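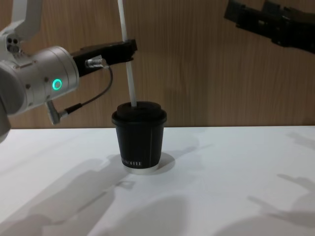
The indemnity period is the least discussed figure in a business interruption policy, and in many boardrooms it has not been discussed at all. It is commonly set at twelve months, carried forward at each renewal and treated as a formality. Directors who will spend an hour on the premium give it no attention. Part of the difficulty is that a plant in good order offers no hint of how long it would take to restore. A visitor sees a bright green ring of light on the silver wrist joint of a robot arm and is content. The order book of the manufacturer, the state of the electrical supply and the patience of the customers are all out of sight, and it is these which determine the length of a loss.

It is my view that twelve months should no longer be accepted as a default for any firm that depends on specialised equipment. A longer period should be the starting point, and the burden should fall on those who wish to shorten it.

The usual objection concerns cost. A longer period does increase the premium, although in my experience seldom in proportion to the additional cover. When the packaging firm Korkel reviewed its programme last December, the extension to twenty-four months was quoted at 2,000 pounds a year. The board had expected a good deal more, and had declined to ask for a quotation at the two previous renewals on the strength of that expectation.

A second objection is that modern equipment can be replaced quickly. Delivery of a machine is only one stage of recovery. The site must be cleared, consents obtained, the building made good, the machine installed and tested, and staff trained again on a model that may differ from the one lost. After all this, the customers must come back. Policyholders often overlook that the indemnity period runs from the date of the damage, and that turnover may remain depressed long after the doors have reopened. At Skerkham, where a fire closed one unit on a shared industrial estate, the building was ready in 8 months. Two of the tenant's largest accounts had by then signed elsewhere, and the cover expired before they could be replaced.

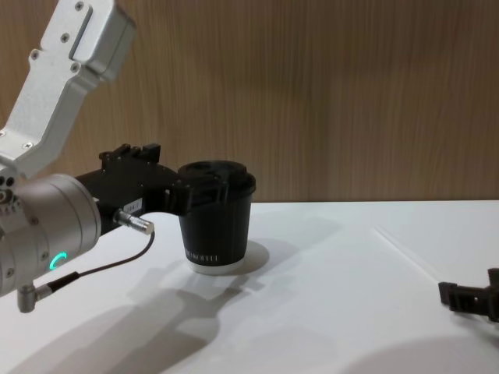

A robot arm holds a black paper cup above a white tabletop.

Brokers carry some responsibility here. The renewal questionnaire used by many of them asks for gross profit and wages in detail and then offers a single box for the period, already completed. I would urge that the box be left blank. A finance director obliged to write a number will have to speak to the operations manager, and that conversation is worth more than any guidance note.

Insurers, for their part, should state plainly in the schedule when the period begins and what brings it to an end. The wording is sound in most cases – it is merely placed where few policyholders will read it.

None of this requires new products or legislation. It requires that a firm estimate its own recovery from the first day to the last, put the estimate in writing and revise it when the plant changes. Firms approaching renewal this spring still have time to do so.

Suleiman Garba
Jan 18, 2021

3,708 views | 8 shares

Comments (3)

Isah
Agree on the blank box. Ours has said 12 for as long as I have worked here.

Cukis
Not every firm gets such a mild quote. We were asked for more than 3,000 for the same extension and turned it down.

M.P.
Does the same argument apply to increased cost of working cover? Would like to see a follow-up on that.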